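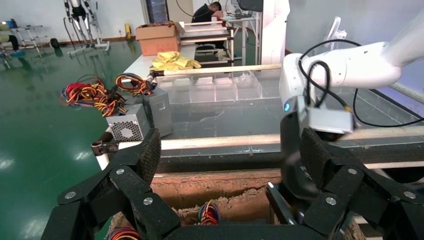

How many demonstrations does a two-arm robot need before it can pick up one bundle of wires?

More than a rigid part would take, and the count depends mostly on how consistent the operator is. For our cable task at Prelberg we recorded 226 and were still seeing new failure modes near the end.

---

Thread on what we've learned doing this by remote control. The task is computer power supplies and their cable bundles, with the bundles handled in a divided cardboard box. Two arms, one operator, no scripted waypoints.

---

We started with hand guiding: grab the arm, push it through the motion, record the joints. Fine for one arm. With two arms the operator runs out of hands, and their own body blocks the view of the box. We dropped it in April and moved to teleop.

---

The control layer is Dindo, our in-house name for the bit that maps the operator's hand controllers to the two arms. It does scaling, a dead zone and a clutch. The clutch gets used far more than we planned for. Operators let go, recentre their wrists and carry on.

---

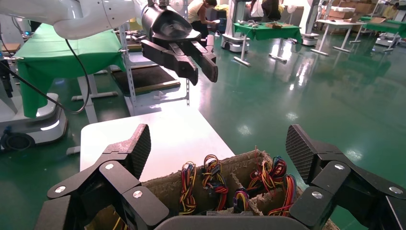
*Divided box with wire bundles, seen from one wrist. The other arm is beyond it.*

---

Cables are awkward to demonstrate. A rigid part has a handful of sensible grasps. A coiled bundle has dozens, and an operator will choose a different one each time unless told otherwise. The policy then averages between them and closes on air.

---

So we wrote a grasp rule. Approach from above, fingers across the coil, close on the thickest part, lift straight up before moving sideways. Dull to perform, but the variance in the approach dropped straight away.

---

Lifting straight up matters because of snags. Loose strands lie over the dividers and catch on their neighbours. If you drag sideways at low height, the whole box comes with you.

---
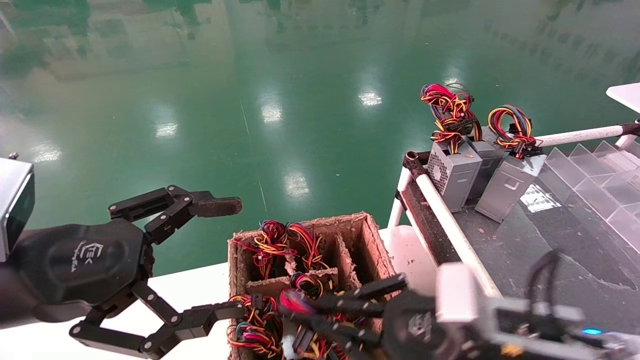
The other half of the problem is what the idle arm does. Early on, operators parked it wherever it happened to stop, so the recordings contained a second arm in a random pose with no bearing on the task. A learner has no way of knowing that pose is irrelevant. We now define a ready pose and ask for it whenever that arm has no job.

---

Pauses are a related nuisance. A person stops to think for a couple of seconds and the robot learns to stop there too. We trim any stationary stretch longer than 3 seconds, both arms counted together. Trimming per arm breaks the synchronization, so don't.

---

Of the 226 episodes, 18 were thrown out on review. Most of those had a dropped bundle with no recovery. If the operator dropped it and picked it up again cleanly, we kept the episode and labelled it as a recovery. Those are worth having.

---

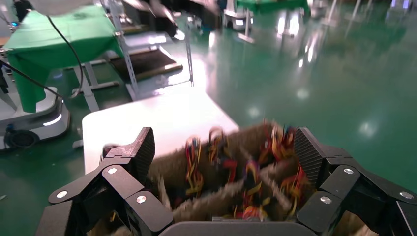 *Wrist view, fingers open either side of the box.*

---

Motion blur in the wrist views: we leave it in. The deployed policy will get blurred frames as well. What we did change was the operator's top speed, capped in Dindo after the Iltach trial, where fast wrist swings left the network with very little usable detail near the grasp.

---

Operator fatigue shows up in the data before anyone mentions it. Path length creeps up and clutch presses get closer together. Sessions are now roughly 7 episodes, then a swap.

---

Still open: force. The controllers give no feedback, so people judge grip by eye and tend to squeeze too hard. We're testing a vibration cue driven by finger current, under the name Ots. Early version, a bit laggy. Will post numbers when there are enough of them to plot.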